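**Rim slip** is a grasp failure in robotic dish handling in which a bowl or cup held by its edge turns or slides between the fingers of a parallel gripper. The term came into use at Osuneo, a maker of dish-sorting cells for commercial kitchens, after a fault in its Sarneo line was traced to it. The company's fault notice is dated September 25, 2020.

## Cause

A parallel gripper holds a bowl with one finger inside the rim and one outside. Flat fingers meet a curved wall along a narrow strip, so the grip resists sliding better than it resists turning. If the bowl's weight hangs to one side of that strip, the bowl can swing until it drops or strikes something. Glaze and detergent film make the fault more likely.

In the Sarneo cells the controller checked finger position only. A bowl that had rotated by 60 degrees still kept the fingers the same distance apart, and the cell reported a good grasp. Of 11 logged drops at the Chatzigeorgiou test kitchen, five ended with no alarm.
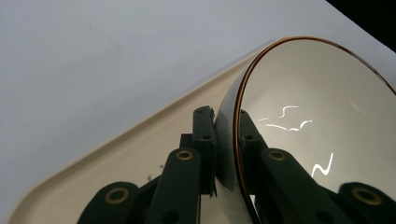 Tamara Kravets objected to the name in a letter to the trade bulletin Korer, writing that "slip" suggested worn finger pads and sent technicians off to replace parts that were fine. She preferred "rim rotation." Osuneo kept the original term but added a note on rotation to its service manual.

## Safety

Broken ceramic was the main hazard. Because the cell did not stop after a silent drop, the arm could push shards across the transfer surface toward the operator's side. No injuries were recorded. Operators were told to use the stop button before reaching in, and to discard any bowl with a chipped rim.

## Correction

The revised controller reads motor current during the lift and halts the arm if the load changes suddenly. Lift speed was cut by almost half for the first 2 seconds. Ribbed finger pads were offered as an option, though they marked some decorated rims and were later withdrawn.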